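Sealing marble counters, how often?
Forum > Kitchens > Stone and Tile

ilach_stone wrote:
Tuesday, July 23, 2019
White marble, honed, 27 square feet. The installer says to reseal every year. The Proltard data sheet says to do a water drop test and reseal only if the stone darkens within 30 minutes. Mine takes longer than that.

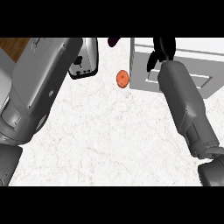 I would go by the test. The faint veins usually darken first, so put the drops there.

mwong409 wrote:
Disagree. A drop test shows water uptake only. Oil gets in sooner. I reseal every July – one thin coat, wiped dry.

ko_tile wrote:
Neither helps with etching. Lemon juice reacts with the calcite, sealed or unsealed. Kuo-hua Ko covered this in the Maihi newsletter.

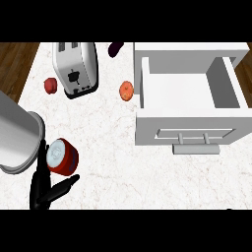 Maihi Stone Notes, Issue 115, p. 30

Same article says to test near the toaster and the sink separately, as wear is uneven.

mwong409 wrote:
Fine on etching. Still resealing.

ilach_stone wrote:
Will test with mineral oil on the offcut and post times.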